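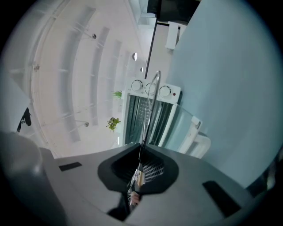 Progress Report to the Cluveck Fund: Community Kitchen and Shared Meals Program

Submitted by Dehua Yu, Program Manager, Flovorau Neighborhood Association
5/19/19

1. Purpose of this report

This report covers the first half of the grant awarded to the Flovorau Neighborhood Association for the Shared Meals Program. It follows the order of the grant agreement and describes work completed, work delayed, spending to date, and plans for the remaining months. The financial statement and copies of all invoices have been sent separately to the Fund's office.

2. Background

The Shared Meals Program offers cooking classes and a weekly supper to older residents of the Lam district, many of whom live alone. Before the grant, the Association held suppers in a rented church hall with no cooking equipment, and all food had to be carried in. The grant allowed the Association to lease the ground floor of the Nonuveck building, fit out a small kitchen, and hire a part-time cook.

3. Work completed

The lease was signed on the terms described in the application. Plumbing repairs were finished first, followed by electrical work and painting. The city inspector asked for a second hand-washing sink and a wider door to the storage room. Both changes were made, and the food service permit was issued at the following visit.

Suppers moved to the new site as soon as the permit was posted. The Association has served 2,894 meals under the grant so far. Attendance was lowest during the coldest weeks, when several regular guests were unwilling to walk on icy sidewalks. Drivers delivered meals to those guests, and the deliveries are included in the total.

Two series of cooking classes have been held. Each had room for eight participants and both were full. The first series dealt with cooking for one person on a fixed income, and the second with low-salt meals for people with high blood pressure. A nurse from the district clinic attended the opening session of the second series and answered questions about food labels and medication. Participants asked for the recipes in larger type, and the handouts have been reprinted.

4. Staffing

The cook was hired later than planned. The first candidate accepted the position and then withdrew to move out of state, and the post had to be advertised again. During the gap the Association's outreach coordinator ran the kitchen with help from two board members, all of whom hold current food handler certificates. The present cook works the hours set out in the grant budget.

5. Delays and changes

The herb garden proposed for the rear yard has not been started. Soil testing showed more lead than is acceptable for growing food, and the landlord has asked for time to consider whether raised beds may be installed. The Association requests that this budget line be held open until a decision is received. If permission is refused, we propose to move the money to transportation, where demand has been greater than expected.

The transportation line is close to fully spent. The van service raised its rates midway through the period, and six guests now need a vehicle with a lift. The Association has asked the county for a reduced rate under its senior mobility plan and expects a reply before summer.

6. Spending

Spending on rent, utilities, and wages is within budget. Repairs cost more than estimated on account of the inspector's requirements, and the difference was covered from the Association's own reserve. No grant money has been used for purposes outside the agreement. Food costs per meal have fallen slightly under a new arrangement with a produce wholesaler, who sells us surplus vegetables at a discount.

7. Plans for the remaining period

A third class series will cover baking and will be taught partly in Cantonese at the request of residents. The supper schedule will continue without a summer break. A short guest survey, in print and by telephone, will be carried out before the final report, which is due in October.

The Association also plans to replace the folding tables in the dining area. Several guests who use wheelchairs have found the crossbars difficult, and a quotation for pedestal tables has been requested.

8. Requests to the Fund

The Association asks the Fund to confirm in writing that the garden line may remain open, and to advise whether a transfer to transportation would require a formal amendment. Staff are available to meet with the Fund's representatives at the Nonuveck building at any time during supper hours or by appointment.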